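The Long Apprenticeship of a Two-Armed Houseguest

Halina Zieliński has spent the better part of a year teaching a robot to pick things up off a table. She would like it known that she was hired to do research.

The company is Kastix, two floors above a bakery in Plendberg, and the house where the teaching goes on exists only in software. It has a red cabinet, a sofa in a shade between yellow and green, and an orange table that everyone on the staff has come to dislike personally. Zieliński sits at a desk with a controller in each hand. When she reaches, the robot reaches. When she sneezes, the robot does something the logs file under "operator event."

A lesson is called a demonstration, and a full course is 3000 of them. The software stores every motion of both arms along with what the robot could see, and a learning program then tries to work out what the human was up to. It copies whatever it gets, including hesitation. Gion Hämmerli, the other regular operator, pauses before every grasp like a man about to lift somebody else's suitcase. After 281 of his demonstrations, so did the robot.

"We asked him to stop," says Andri Baumgartner, who runs the group. "He said he wasn't doing it. Then we showed him the robot."

The current task is a white cylinder on its side near the front edge of the orange table. The left arm has to come down to it without nudging it, a thing any toddler can manage and Zieliński, on a bad morning, cannot. The right arm has no part in this. It is supposed to stay out of the way, and it does so with its fingers in the air, like someone who knows the answer and hasn't been called on.
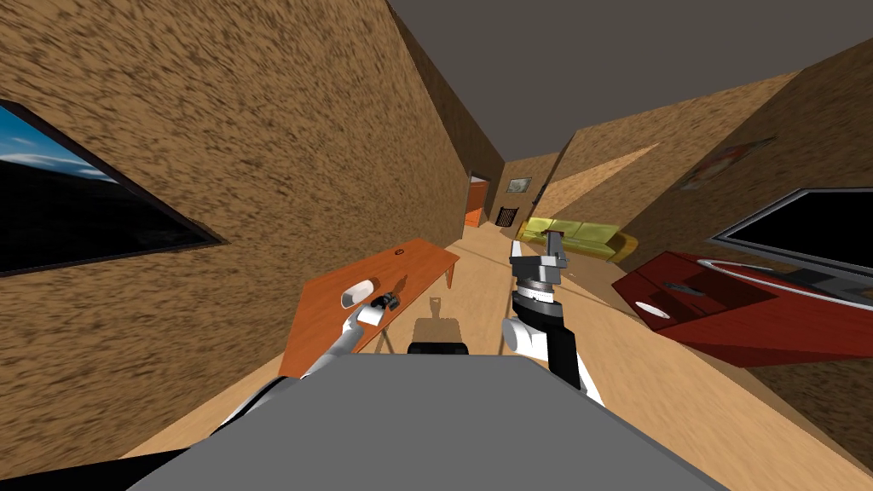
Lessons by Hand

Downstairs, past the flour deliveries, Notburga Grabner teaches the old way. Her robot is real, a single arm bolted to a bench, and she takes it by the wrist and walks it through the job. She finds the controllers upstairs a bit precious.

Her method has limits. The arm is heavy, she can guide only one at a time, and by four o'clock her shoulder has opinions. She got 101 usable lessons out of October and a standing appointment with a physiotherapist. On the other hand, she can feel when the arm meets something, and Zieliński has to go by what she sees on a screen.

Baumgartner wants both kinds of lesson in the same training set, under a project named Camargo. So far the two teachers agree on very little, down to which side of a cylinder one ought to approach. The robot, having studied under both, sometimes splits the difference and closes its gripper on air.

Zieliński was back at her desk when I left, on attempt 762, leaning slightly to the left. She says it helps.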